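Plirkar PR-5 Two-Way Radio Set for Event Marshals

I started putting this set together after helping out at a neighborhood march where the marshals were all trying to reach each other by text. Phones are great until a few thousand people in the same six blocks are trying to upload video at once. Then your message sits there with a little spinning circle and the folks at the back have no idea the route just changed.

So, radios! The PR-5 comes as five handsets, five earpieces, one charging tray and a soft carry bag. I pack each set myself and I charge every handset before it goes in the bag, so you can hand them out the same day the box shows up (please still top them up overnight, okay?).

What I like about them: the talk button is big enough to find with gloves on, and the volume knob clicks, so it doesn't creep down in your pocket. The earpiece hooks over either ear. I wore mine for a whole city council meeting plus the rally outside afterward and forgot I had it in until I got home.

What I don't like: the belt clip is stiff. It loosens up some with use. If you hate it, the Traden clip fits too, and I carry those in black only.

Range is the thing everyone writes to me about. On open streets I get roughly 5 blocks with no trouble. Between tall buildings it's less, and in a parking garage it's a lot less. Walk your route with two handsets before the day and write down the dead spots.

These are not private. Anybody with a similar radio can listen in, so keep names and medical stuff off the air. I put a one-page sheet of plain call phrases in every bag, and you're welcome to copy it for your group.
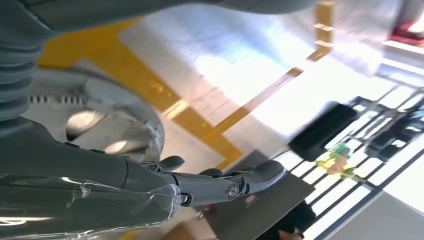 Gray housing and toothed disc, close up

Item number: 3391
Spare battery: 1844
Set weight with bag: 162 ounces
Color: dark gray
Also works with: Edwards shoulder straps, Dimov chest pouches

Tenant groups, school walkouts and anybody running a public meeting can borrow a set before buying. Write and tell me the day you need it and how many marshals you'll have. Loaners go out on Monday, and I ask for them back within two weeks with all the earpieces in the bag (I wash the tips, don't worry).

Returns are fine for 30 days, scuffs and all.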